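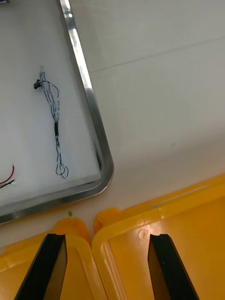
Sorting the parts tray at Markden

The Markden bench is where Craddock's small electrical parts get sorted before they go back into stock. Most of what comes through is wire harnesses, with a few boards and solenoids mixed in. The shelving and the labelling table have a page of their own.

Parts are tipped into a steel tray with a white lining. Thin wires show up well against white, and the rim stops small connectors rolling on to the floor. We tried a cardboard lid for a while and lost too many bits under the flaps.

The blue-and-white harness is one of the simpler ones. The strands are twisted together, with a black connector at one end and loose ends at the other, and a short black sleeve holds them part of the way down. These are kept by connector type first and by wire colour second. The red and black cable at the side of the tray goes with the power leads.

Yellow plastic bins stand next to the tray. They came from Skomham as a job lot and have been in use ever since. They wipe clean and can be seen from the other end of the room.
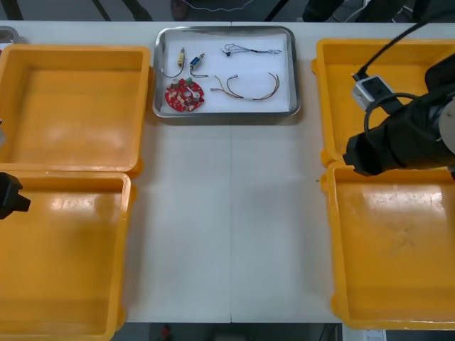 Words and pictures: Nerys Yorath
Posted Thursday, November 7, 2019
Filed under: Workshop, Storage

A mixed tray, with the four bins set out two to a side. The round red board has its capacitors and connectors still on it, and boards like this are put away whole. We don't strip them at the bench.

The two solenoids, one yellow and silver and one blue with a silver plunger, are small enough to get caught up in the wires, so they are lifted out before the harnesses. Leads are left on. A solenoid with its lead cut short is hard to use again.

The longer harness has yellow, orange and brown wires and small white connectors at the tips. Harnesses of this sort are laid out in a curve and never folded. The thin one above it is stored flat.

Bins are used in the same order each time: harnesses, leads, boards, then solenoids and anything else that moves. If a part doesn't fit one of those it stays in the tray until the end.

The October sorting came to 731 parts, of which 56 were put aside for testing. Stock sheets are kept in the Rilero folder by the door. Please fill in the connector column as well as the colour column, as last time 16 lines had been left half done.

More in this section: Shelving at Markden | The labelling table | Bin sizes and where we keep the spares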